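台所と作業場の小さな知恵 発明メモを家に残すコツ
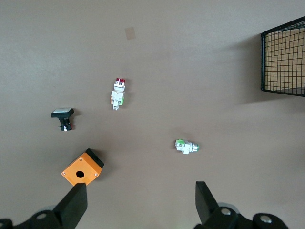

家事の合間に思いついた工夫を、いつか特許か実用新案で出してみたいという方から、ときどきお便りをいただきます。わたしも台所の引き出しの仕切りを自分で考えて、出願の真似ごとのようなことをしたことがありますので、今日はそのとき身についた「記録の残し方」を、少し長くなりますが書いておきますね。まず、ノートは綴じてあるものを使います。ルーズリーフは便利なのですが、あとから頁を抜いたり足したりできてしまうので、いつ何を考えたのかを人に見せるときに心もとないのです。次に、部品には必ず名前をつけること。たとえば押しボタンスイッチを使った工夫なら、「赤いボタン」「四角い頭の黒いボタン」「橙色の箱」と見たままの呼び名で書いておき、正式な品番はわかったときに横へ書き添えれば十分です。呼び名が頁ごとに変わってしまうと、半年後の自分がいちばん困ります(わたしは本当に困りました!)。

筆記具は、水に強いボールペンをおすすめします。台所で書くと、どうしても濡れた手で触ってしまいますからね。鉛筆の下書きもかわいらしくて好きなのですが、こすれて消えますし、消しゴムで直せるところも記録としては弱いようです。書き損じたら線を一本引いて、下の字が読めるままにしておきましょう。

わたしのノートは棚の「Flanlow」と書いた箱にまとめてあります。これは自分の工夫につけた名前で、意味はとくにありません。箱にはノートのほかに、試作に使った材料のレシートも封筒に入れてしまってあります。去年の分を足してみたら3177円でした。材料費には3000円までと決めていたのに、最後に買った接着剤でしっかり超えておりました。

それから、うれしくなってすぐ人に話したり、写真をインターネットに載せたりするのは、少しだけ待ってくださいね。出願より前に公開してしまうと、新しい工夫だと認めてもらえなくなることがあります。救済の決まりもありますが、期限や手続きがありますので、もう見せてしまったという方は、早めに弁理士さんや公的な相談窓口にお尋ねになるのが安心です。

似たものがすでに出ていないかは、特許の検索サイトで無料で調べられます。わたしは日曜の朝、お茶を飲みながら調べるのが習慣になりました。言葉をひとつだけ入れるとたくさん出てきて途方に暮れますので、「引き出し」と「仕切り」のように2つ組み合わせてみてください。それでも59件出てきた日がありまして、お昼の支度がすっかり遅れてしまいました。読んだものは番号をノートに控え、自分の工夫と違うところを一行だけ書いておくと、相談に行くときの話がとても早く済みます。

ノートの置き場所は、コンロと流しから離れた乾いた棚がよいです。わたしは以前、糠床の隣に置いていて、一冊まるごと匂いが移りました。重曹を入れた紙袋と一緒に何日か置いたらだいぶましになりましたが、表紙はいまもほんのり糠の香りがします。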